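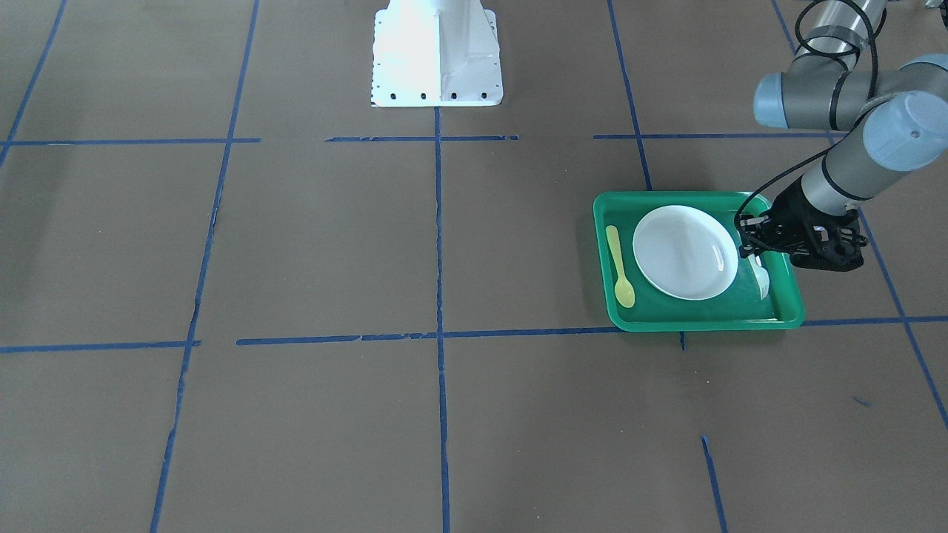
The left arm at the tray-setting area, with its gripper down by the fork.

A new pair of hands in the tray room
By Maricica Ilie
21 Aug 2020
3 min read

If you have walked past the back of the Avram kitchen lately you will have noticed the blue tape, and you will probably have been told, very kindly, by Ulises Godoy, to keep your feet off it. He has said it to me, he has said it to the bread driver, and I hear he said it to one of the directors. The tape marks out the squares where the robot we have all been calling Vundow (that is the name of the project, but it has stuck to the machine) is learning to set a tray.

For those of you at the other sites who have never worked a tray line, let me explain why we care so much. Every meal that leaves Virnstead goes out on a tray, and every tray needs its plate and its cutlery before any food comes near it. On our busiest day in January the tray room set 1,965 of them by hand. I did that job for longer than I like to admit, and what I remember best is my shoulders. You reach to the left for a spoon, you reach to the right for a fork, you turn, you slide the tray along, and you do it again until somebody calls break – and then you go home and can't lift a pan down from your own shelf.

Elikem Issahaku, who runs the early shift now, was the first to ask whether a machine could take the setting part and leave the rest to us. She wrote it on a suggestion card and I think she was as surprised as anyone when the card came back with a yes on it. Plurkitex sent Kyung-hwa Ryu to spend time with the crew before a single bolt went into the floor, and I would like to say thank you to her in print, as she stood on the line for whole shifts and asked better questions than some people who have worked here for years.

The layout the robot is working on is the plainest one we have: plate in the middle of the green tray, spoon on the left, fork on the right. That is enough to be going on with. Bowls, cups and the small dessert dishes will come later, and napkins may not come at all, because they stick together and even Ulises gets two at a time.
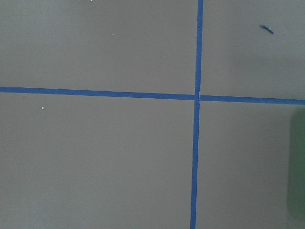
The part I get asked about most, usually in the parking lot, is what happens to the people. So I went and asked Iulian Ciobanu in the site office, and I wrote down what he told me. The crew stays the same size through the trial. The early shift will move in turns between checking finished trays, plating and the diet desk, where we have been short for ages and where mistakes matter a good deal more than a crooked fork. Anyone who wants to learn how to run the arms can put their name down, and the training is on paid time. Elikem's name is at the top of the list. Mine is on there too, a bit further down!

I won't pretend that everyone is happy. A couple of our longest-serving people like setting trays, they like the rhythm of it and the talk that goes along with it, and they worry that the room will go quiet. I think that is a fair worry, and it came up at the last crew meeting and was given proper time. What we settled on is that one line will still be set by hand for as long as the trial runs, and that no one will be moved off it who wants to stay.

There was also the question of speed. Right now the robot is slower than any of us, and Kyung-hwa says that is fine, as she would like it careful first. The plan is for it to set 1,000 practice trays before one of them goes out with a meal on it, and Elikem's shift will look over the results and say what they think. If a fork is lying on the rim or a spoon is the wrong way around, it goes on the sheet by the door, and please do write it down even if it seems like a silly little thing.

If you would like to come and watch, the crew can take 3 visitors at a time, and you should let Ulises know beforehand so he can find you somewhere to stand. Closed shoes, hair tied back, phones in your pocket. And please mind the tape.

80 shares
3 comments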